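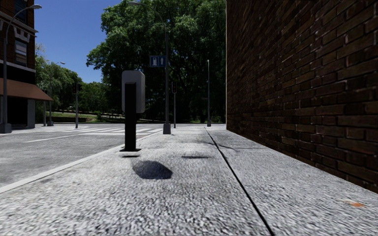
Picture: Juvolico

I have been meaning to write this thread since Thursday, so put the kettle on, because I am going to talk about walking to work and I can't promise to be brief.

I started walking in March. Before that I took the bus every day, both ways, and moaned about it to anyone who would stand still. Then they moved my stop round to the far side of the Madow building and I thought, well, if I'm walking that far I may as well keep going.

The first week was miserable, I'll be truthful with you. Wrong shoes, a bag that hung off one shoulder, and I set off far too fast every morning and arrived at my desk the colour of a beetroot. Please learn from me and leave seven minutes earlier than you think you need to.

Shoes, then, as so many of you asked last time! I went through two pairs before I bought a plain, wide, ugly pair from Skindutell in the sale. They look like something a school nurse would wear and I love them dearly. I keep my smart ones in the bottom drawer at work, next to the emergency soup.

My old neighbour Jenő Fekete walked to his shift and back for most of his working life, and when I told him I'd taken it up he was delighted and gave me a good deal of advice. Eat something first, even if it's only toast. Never carry an umbrella you would be sorry to lose. Say good morning to people, and if they don't say it back, say it again tomorrow.

I have stuck to that last one and it has done me more good than the exercise. There's a woman with two greyhounds who ignored me until well into spring and now tells me all about her sister's kitchen extension (it's going badly, the tiles were the wrong green).

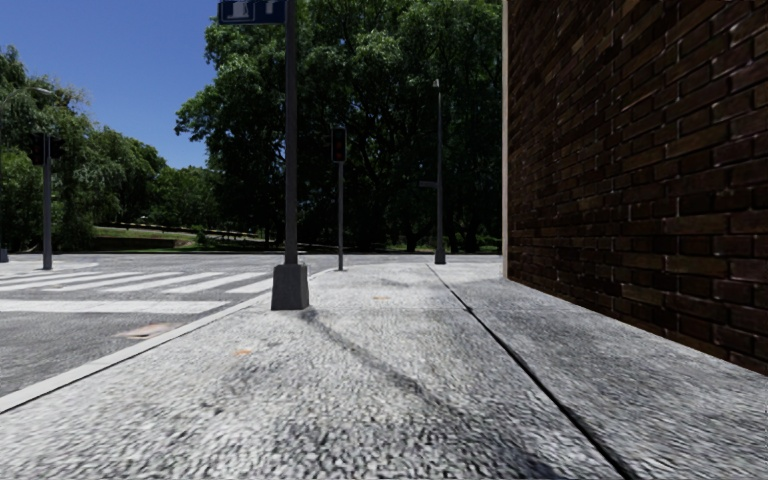

Straight on as far as the junction.

On keeping count: I did have one of those step apps and I took it off my phone after a month. It kept telling me off on Sundays. What I do instead is put a pencil tick on the kitchen calendar for each day I walk in, and that is quite enough paperwork for me.

Rain. I know, I know. You do get wet. I've got a long coat that comes down past my knees and I keep dry socks in my bag, rolled up in a sandwich bag, and that covers most of it. On properly foul days I get the 356 and don't feel the least bit guilty. It's still a nice bus, and the driver with the moustache still waves.

The treat at the end matters too, I think. Mine is a coffee and a cheese scone at Kiss, which opens at half seven, and if you get there early the scones are still warm enough to melt the butter. I save £4 a day by not taking the bus and I spend very nearly all of it there, so please don't come to me for money advice.

A few of you asked whether it has helped me sleep. Yes, it has, a lot. I used to lie there going over emails, and now I read a page and a half and the book lands on my face. I've been on the same library book since Easter and I have had to renew it again.

If you're thinking of trying it, start with one day a week and pick the day you like best. Mine was Friday. And do tell me how you get on, I read every reply even when I'm slow to answer, usually on the sofa with my feet up and those dreadful shoes by the door.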